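Showing a Stool at Gostora: My Summer Furniture Project

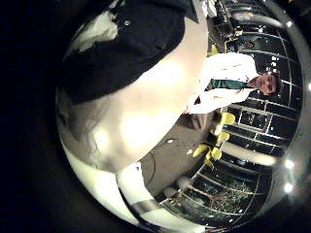 Torunn Amundsen

So my project for the summer term was to design one small piece of furniture and get it in front of strangers at the Gostora design fair in July. I made a stacking stool called the Dristholm (named after my grandmother's street, I just liked how it looked on the tag).

I built 6 of them. The first one wobbled so badly that Solange Fehr, who shared my booth, used it as a plant stand for the whole fair! The legs splay out 14 degrees, and getting them all to match took me longer than the seats did.

My budget was $500 and I spent $504, mostly on ash boards and a hardwax oil I'd buy again in a second. Valter Vik from the year above lent me his clamps.

People sat down a lot, and they kept flipping the stools over to look at the joints. I had printed cards about the wood and hardly anyone took one. They wanted to know the price, and I didn't have one ready... so I mumbled. Gudrun Dahlgren, my tutor, wrote "decide before you go" on my draft and she's right.

Next version gets a lower seat and a handle slot. I've already started sketching it.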